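Fedisham Community Help – Kitchen & Home

Drying rack takes over my whole bench and glasses come out spotty. Ideas?

Posted by flandgate_renter

Hi all! Just moved into a flat in Flandgate and I love it, but the kitchen bench is tiny. There's no dishwasher, so everything gets washed by hand and goes into a wire rack that lives next to the sink. By the end of the day it's a mountain. Plates, mugs, pan lids, the lot.

Two things are bugging me. One, my drinking glasses dry with cloudy rings on them, worst around the rim. Two, the coating on the rack is starting to chip and I've got a couple of little rust-coloured dots on the bench underneath. The bench is laminate and I'd like my bond back!

I've got 70 dollars to spend if a new rack really is the go, but I'd rather keep this one if it can be saved. The rack is 434 mm long, so anything bigger won't fit between the sink and the wall. Hard water here, if that matters.

Cheers in advance!

3 replies

Posted by hanwash

vinegar. and just dry them with a tea towel, takes two minutes

Posted by Prasumik

Oh, I have strong feelings about dish racks, so settle in!

Glasses first. The cloudy ring is nearly always minerals left behind when the water evaporates. If the rims are sitting flat on a tray or a mat, the damp air gets trapped inside and the last few drops dry right where you drink from. Get them up on the wires, upside down and a bit tilted, so there's a gap for air. Ribbed and bumpy glasses are the worst for holding drops in the texture, and I adore mine anyway, so they get the best spot in the rack and a quick shake before they go in.

For the rings you've already got, soak the glasses in a tub of warm water with 100 mL of white vinegar for half an hour, rinse well, and go over the rims with a soft cloth. Don't do it to anything with a gold or painted rim. I dulled a lovely little jug that way and I'm still cross about it.

Wash order helps too. Glasses first in the cleanest water, then cutlery, then plates, pans last. I rinse the glasses as hot as my hands can stand and they dry so much faster.

Now the mountain. The rule at our place is that the rack gets emptied before the kettle goes on at 7 in the morning. Nothing gets added to yesterday's dishes. It sounds bossy but it's made such a difference – the rack went from being a cupboard with no doors to being a rack again. The other half of it is keeping things that aren't dishes away from that end of the bench, and I'm no saint there.
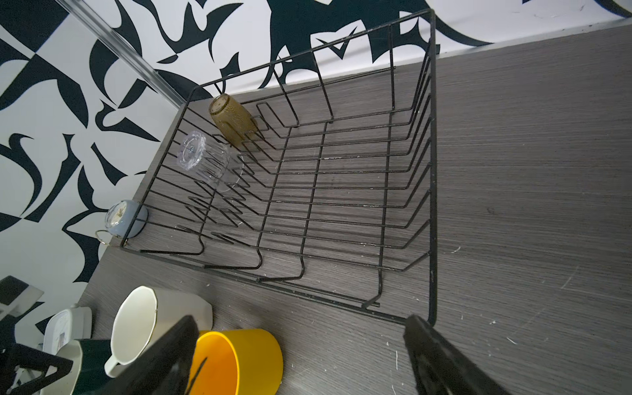

Plates go in the slots from the back forward, big ones first, and leave a slot between them if you can spare it. Bowls lean better than they stand. Cups and jugs I do as a second round once the first lot is put away, and a folded tea towel beside the rack is plenty for those.

As for the chips, a scuffed wire isn't a dead rack. If it's only the coating that's gone, dry the rack properly and dab the bare spots with a bit of clear enamel from the hardware shop, then leave it a couple of days before you use it. Keep it to the outside and the feet, well away from where food or rims touch. If there's proper flaky rust on the dividers, that's when I'd let it go. You can buy little rubber feet for next to nothing, and they stop the metal touching the bench at all.

Rust dots on laminate: bicarb and water mixed to a paste, ten minutes, wipe with a damp cloth. Do NOT use a scourer. Try it somewhere hidden first. Mine came off on the second go and I did a small dance.

Keep your 70 bucks for now and buy yourself a nice glass or two! Let us know how the bench comes up.

Posted by two_sinks

Agree with most of that. I'd skip the enamel personally, as mine peeled inside a month and looked worse than the chips did. Rubber feet are great though, and so is a shallow tray under the rack with one end propped up so it drains into the sink.

If you do end up shopping, measure the height under your overhead cupboards as well as the length. I forgot and had to take a two-tier one back. The op shop in Fedisham usually has a few racks down the back near the saucepans, and mine came from there – still going strong!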